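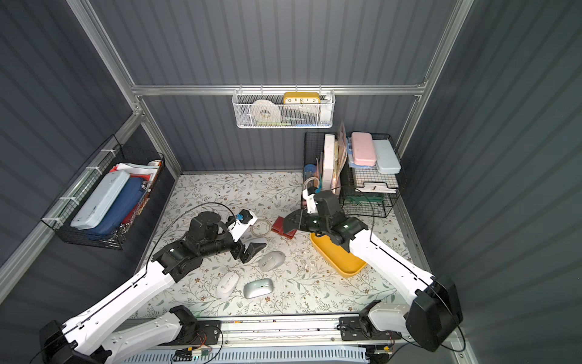
Mice, cables and the yellow tray

Illstead Desk Clearout: gallery page

Quick page, putting it up before I have to go out. It's the small desk stuff: mice, leads, chargers, bits off the backs of computers. Some for sorting, some for giving away, some for the recycling run at the end of November. Picture at the top, notes under it, list of what goes where further down. Comments at the bottom as usual. Spelling to be fixed later, or not.

Top picture

Three mice on the leafy mat. One beige-white, one white, one silvery grey with a bit of a shine. Beige cable in a loose coil, mustard tray next to it all.
The flat dark red thing by the tray: has not got a name yet. Call it "the red one" if you write in.

On the mice

Old mice are the thing we get most of. Every drawer in Illstead has one. People upgrade, put the old one at the back, then another goes on top of it. By the time it reaches us there is fluff in the wheel and a sticky patch where a label was.

What we do with them, for those who asked:

Wipe. Slightly damp cloth, dab of washing up liquid, not soaking. Then a dry one.
Wheel. Cocktail stick round the edges. Patience.
Feet. If the little pads underneath have gone it will drag. Still fine for a spare.
Batteries, if it takes them, OUT. Before it goes in any box. Had a leaky pair last winter and it got onto everything round it.
Look for the tiny USB plug. Sometimes tucked in under the battery lid. Usually not.

Beige is having a moment, apparently. Funmilayo has had people ask specifically for beige, to go with old computers they are doing up. So if yours has gone that warm yellowy colour dont scrub it white. Someone wants it like that.

White ones show every fingerprint. Shiny ones worse. Matt black hides it all and is therefore always dirtier than you think.

On cables

Coil loose. Please. No tight wrapping round the hand and elbow, no knots in the middle. Tight bends right by the plug is where they split.

One tie per cable. Paper tape does if you have no ties, just write on it what it is. "Printer" is good. "Long one" is less good but better than nothing.

If you don't know what it is, write that. A question mark is fine, we get plenty of question marks. Eino goes through them on sorting evenings and likes a puzzle.

Sizes people ask for most: 2 metre. Long enough to get behind a desk, short enough not to make a nest. Anything over 10 metres goes to the hall box as they use them for the sound desk and are always short.

On trays

Trays beat boxes, my opinion, has been for years. You can see in. Nothing sinks to the bottom. Shallow with rounded corners is best as the small stuff doesn't jam in the edges and you can get a cloth right round.

Bright colours help too. A black plug on a black tray, gone. Same plug on yellow, there it is.

Somebody suggested lids. No lids. Lids mean stacking and stacking means nobody opens the bottom one till spring.

If you have seed trays, old tea trays, the insert out of a cutlery drawer, we'll have them. Clean if possible.

What goes where

Mice, tidy: give-away shelf.
Mice, tatty: parts tub. Somebody always wants a wheel or a button.
Cables, known: shelf, by type.
Cables, unknown: Eino.
Cables, split or bare: recycling crate, straight in, do not try to be kind.
Chargers: only with the label readable. No label, crate.
Memory sticks: wipe them at home first. We don't look at them and don't want to.
Keyboards: yes, but turn upside down over a bin before you bring it. Yes really.
Mouse mats: flat ones only. Curled ones are no use to man nor beast.
Phone cases: no, sorry. Had a whole sack of them and they never went.
Remote controls: only if you know what for.
Batteries: shop collection tube by the door of Hakala. Not us.

Hakala is the hardware shop on the corner, for new people. They let us leave a crate behind the counter. Ask at the till, don't just dump it by the paint.

Prices

Nothing on the shelf costs. Jar there if you want to. Last clearout the jar made £25 which went on cable ties, labels and a new bulb for the back room. Thank you, that was more than expected.

Parts tub is help yourself. Two handfuls max though, some people come with a rucksack.

Getting ready at home, the quick way

Pull one drawer right out. One, not all of them. Tip it on a towel or an old tablecloth, something soft with a bit of pattern is fine, it stops things rolling off and you can gather the corners up after.

Then spread it. Same with same. Mice together, leads together, odd things off to one side. Odd things will be the biggest group. Normal.

Then pick up each lead and ask what it plugs in to. If the thing it plugs into left the house in a skip, so can the lead. I kept a scanner lead for years after the scanner, no idea why, loyalty.

Keep one spare mouse. One. The cheap sort, in the drawer, for the morning when yours packs up and you've a form to send off. Everything else can come to us.

Put the drawer back with less in it than before. Leave the gap. It'll fill on its own.

Things we are after

Adaptors for the older round plugs, keyboard and mouse kind. Purple and green ones.
Short leads, anything under arm's length.
Beige anything (see above).
Label tape, any width.
A working desk lamp with a bendy neck. The one we've got droops.
Trarkum shelf brackets, the old pattern with the square hole. The new ones dont fit our uprights. If you have a pair in the shed, please please.

Things we've enough of

Grey printer leads. Truly. We could rope off the river.
CD wallets.
Webcam clips with no webcam.
Those three-pin kettle leads, unless they've got a fuse in and you know it.

Sorting evenings

Back room, 7 till whenever. Kettle is there, milk not always. Bring a mug, bring reading glasses if you need them as the printing on plugs gets smaller every year. Children fine if they are the sort who like putting like with like. Most are.

Door sticks, push low down.

Parking behind Hakala after they shut, not in front, that's the bus.

Corrections

Last page said Funmilayo was running the cable table. She runs the give-away shelf, Eino runs cables. Sorry both.

Also had "Laltinia Road" for the drop-off, should have been Laltinia Close. Two people walked to the wrong end in the rain. Very sorry to those.

Comments

Funmilayo Ekwueme
Shiny grey mouse is lovely, can that come to my shelf please. Also I have someone for the beige one if it's going, she is doing up a whole desk from when her dad worked from home. Will ask her to come down in person.

Eino Hirvonen
What is on the end of the beige cable? Can't tell from the picture. If it's what I hope I have a man waiting for one. Leave it coiled, leave it out of the tub, I'll look at it myself.

Page editor
Both noted. Cable kept back for Eino. Haven't looked at the plugs yet, in a rush.

Funmilayo Ekwueme
Nice mat by the way. My gran had curtains very like it, little brown flowers and all the leaves. Wouldn't mind a bit of that for under the sewing machine.

Reader, Laltinia Close
Is the red one a wallet? Or a notebook cover? Could be anything flat I suppose. Asking as I've lost a passport holder in a similar colour, though I can't think how it would get to you.

Page editor
Can't say from here. Come in and describe yours and we'll compare.

Eino Hirvonen
Re kettle leads, I know we've enough but check the fuses before crating, I pulled perfectly good ones out last time. Takes a minute with a small screwdriver. I can show anyone who wants.

Reader, top end
Do you take trackballs? Have one in its box, used it for a week, made my thumb ache.

Page editor
Yes! With the box even better. Give-away shelf.

Reader, Laltinia Close
Did the drawer thing from the page. One drawer took me the whole afternoon because I read all the old warranty cards. But I've a carrier bag for you and the drawer shuts now.

Page editor
Read them next time AFTER you drop the bag off. Only joking, thank you, bring it round.

Next update

More from the shelf when I get a minute, probably the keyboards as there's a big pile. List above is up to date as of this morning, apart from the lamp, which someone has just rung about. Brackets still wanted. Crate at Hakala is nearly full so give it a day or two before you drop anything heavy off.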